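# Vokora Two-Arm Assembly Bench

**Equipment and method page — Rodton Shared Laboratories**
Last revised Sun 31 July

The Vokora bench is a fixed workstation for the study of small-part assembly with two robot arms and two multi-fingered hands. It is available to member groups of Rodton Shared Laboratories and to outside groups under a short-term access agreement. This page sets out what the bench consists of, the method for which it was commissioned, the principal result obtained with it to date, and the conditions of use.

## Purpose

The bench was commissioned to answer a narrow question. When a robot is taught an assembly task from recorded demonstrations, it usually learns the task as a single piece of behaviour. A fault in one step then spoils everything that follows. The group led by Lyle Lyons proposed that the recordings be divided at each moment of contact between a part and the work board, and that each segment be learned with its own stopping condition. The method is known within the laboratory as contact-split learning.

Testing the proposal required a station on which the same short task could be repeated many times, with the parts returned to marked positions and the work board replaced to the same datum. Few of our general-purpose benches could offer this. The Vokora bench was therefore built around the board, and the arms were positioned afterwards to suit it.

## What is supplied

Users booking the bench receive the following as standard:

- two arms, mounted to face a common table area, each fitted with a multi-jointed hand
- a head-mounted camera giving the view used for both recording and control
- one work board, with raised fixtures, slots and drawn outlines for part positions
- a set of small assembly parts, including pegs and gear-shaped pieces
- the Derkeo recording software, with a licence for the period of the booking
- one storage volume for recordings, cleared at the end of the agreement

Force sensing at the wrist is not included. Groups that require it should raise the matter before booking, as the mounting affects the calibration of both arms.

## How the method works

A trained operator first guides the arms through the complete task. Each demonstration is recorded from the head camera together with the joint positions of both arms and both hands. The Koyama segmenter, a program written at Rodton for this work, then marks the points at which a held part meets the board, a fixture or another part.

Each resulting segment is treated as a separate skill. It has a starting condition, an ending condition and a limit on the time allowed. If the ending condition is not met within that limit, the robot returns to the start of the segment. It does not restart the task.

The two hands are handled together during approach and separately during contact. In early trials we kept them together throughout, and the idle hand tended to copy small movements of the working hand. Separating them at contact removed most of this behaviour. It also made the recordings easier to review, as a reviewer may follow one hand at a time.

The board layout is deliberately mixed. Some positions are cut or raised, so that a part can be located by touch. Others are only drawn on the surface and must be found by sight. A model that performs well on one kind and poorly on the other can be identified early, before a full training run has been paid for.

Working views from the head camera have the board near the centre of the table, with one arm entering from each side. In the view reproduced on this page, the right hand is closed on a small blue part, low over the middle of the board, and the left hand is empty and raised toward the back of the table.
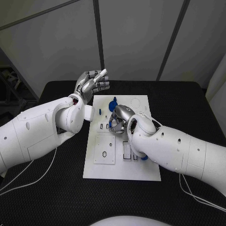 ## Principal result

The reference study used 500 recorded demonstrations, which the segmenter divided into 3599 segments. Two models were trained on the same recordings: one on whole demonstrations, and one on the divided segments. Each was then given 108 trials from starting positions that did not appear in the training data.

The segment-trained model completed more trials than the whole-task model. The difference was greatest in the later steps, where a peg or gear-shaped piece had to be placed after another part was already on the board. On the first placement alone, the two models performed much alike.

Two limits on this result should be noted. The first concerns part colour. Most of the parts in the training set were blue, and we have not established how far either model depends on contrast between the part and the white board. The second concerns recovery. The method allows a segment to be repeated, but it does not deal with a part that has left the board altogether. Such trials were ended and recorded as failures for both models.

A second study, planned for November, will use a revised set of parts in several colours. Its trial plan will be posted on this page once it has been approved.

## Data and reporting

Recordings made on the bench belong to the group that made them, subject to the terms of the access agreement. Groups are asked to keep failed trials together with successful ones and to report both. Where results are compared with the reference study, the version of the segmenter and the layout of the board must be stated.

The reference recordings may be requested for research use. Requests should name the responsible researcher, describe the intended work in a paragraph and confirm where the recordings will be stored.

## Conditions of use

All users must complete the bench induction before operating the arms. The induction covers start-up, the emergency stop, hand care and the cable check, and is valid for the length of the agreement. Operators must remain outside the marked reach area while the arms are powered.

Cables on the table are to be checked before each session and after any change to the position of an arm. Parts must not be glued, sanded or otherwise altered. Groups wishing to use their own work board should supply a drawing in advance — the datum points must match those of the standard board, or the stored calibration cannot be used.

Food and drink are not permitted in the bench area.

## Booking and enquiries

The bench is booked by the half day or the full day. Member groups may book through the equipment calendar. Outside groups should write to the access office at Rodton Shared Laboratories, marking the enquiry "Vokora bench". Technical questions about contact-split learning or the segmenter may be directed to Lyle Lyons through the same office.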